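Why I still want a proper lunch hour

I had lunch at my desk on Tuesday's leftovers again last week, fork in one hand and mouse in the other, and by three o'clock I couldn't have told you what I'd eaten. I'm not proud of it. I grew up in a house where you sat down at noon and got up at one, and anyone who rang in between could ring again.

My first job was in the packing hall at Stisa, out past Plitmont, when I was 16. A bell went and the whole place stopped. We had a canteen with terrible tea and very good pies, and you sat with whoever had a chair going. I learned more about the firm over those pies than I ever did from the induction folder. I also learned to play dominoes, badly, and lost a fair bit of my wages doing it.

Now people talk about lunch as if it were a bad habit. My niece gets 25 minutes at her place in Sibiya and is told she's lucky! Most of her lot take it in the car. When I asked who she talks to all day she had to think about it, and she's a chatty girl.

I know what the bosses say - shorter breaks, earlier finish, everyone home for tea. Fine, if that's how it went. But I've yet to meet anyone who gave up half their lunch and got the half hour back at the other end. It just goes, a bit like the tea trolley went.

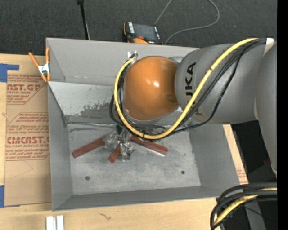
Vusumuzi Joubert

And please don't tell me a sandwich eaten over a keyboard is a break. You're still reading emails. You're still there to be asked things, and somebody always asks. In March I tried going out every day for the full hour, over to the bench by the Gostar roundabout, and for the first week I felt like I was bunking off school. By the third I was quite rude about anyone who booked a meeting at half twelve.

I've slipped since, obviously. But the bench is still there and I've bought a flask, so I'm starting again tomorrow, rain or no rain. If you're passing, bring your own pie.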